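Reading time: 2 min

Wooden chopsticks - oil them, soak them, or leave them alone?

marisol_k
Hello all, long-time reader and very occasional poster. My aunt left me a whole drawer of plain wooden chopsticks, over 50 of them, and I've been using them for everything from noodles to turning bacon. A few have gone fuzzy at the tips and I'd love to keep the rest nice. My neighbor swears by mineral oil, and my sister says oil is a waste of time and I should just wash them and stand them in a jar. Who do I listen to?

Pultden88
Your neighbor! I've oiled mine every August for years, same day I do the cutting boards. Wipe it on, go have a cup of coffee, wipe off what's left. The fuzzy ones can be rubbed down with fine sandpaper first, always toward the tip. I bought a big bottle from Barreto when they still had the shop in Irnholm and I'm nowhere near the bottom of it.

Arnaldo Carvalho
I'll have to disagree with my friend above, and I say it fondly because we've been around this block before. Oil on something that thin just makes it slippery, and if you're trying to pick up a peanut you'll be chasing it across the plate all evening. Warm water, a little soap, dry them right away with a towel, and never the dishwasher. I leave mine pale and plain, and I like them that way.
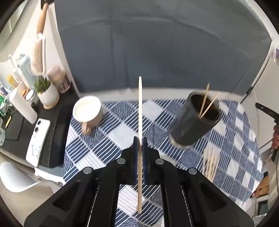 Plain wood, rounded tip, no finish for me.

Pultden88
Arnaldo, you use too much oil, that's your whole trouble! Three drops on a rag does eight pairs. Mine aren't slippery in the least, and my grandkids eat peas with them.

Arnaldo Carvalho
Your grandkids are more talented than I am. I'll give you this much - for the long cooking ones that live next to the stove, a little oil does no harm.

gidora_kitchen
Can I gently put in a word for throwing the fuzzy ones out? Sanding is fine once, but if the wood is splitting, it's had its day. Mine go to the garden to hold up seedlings, and they do a lovely job with peppers.

marisol_k
Oh, I like the seedling idea! I think I'll oil half on Wednesday when I'm home, leave the other half plain, and come back and tell you which ones I reach for. Thank you all, you've been so kind.

Pultden88
Three drops, remember!

Related threads
Bamboo steamer smells musty
Best rice for a small pot
Cutting board warped, can it be saved?
What do you keep in your utensil jar?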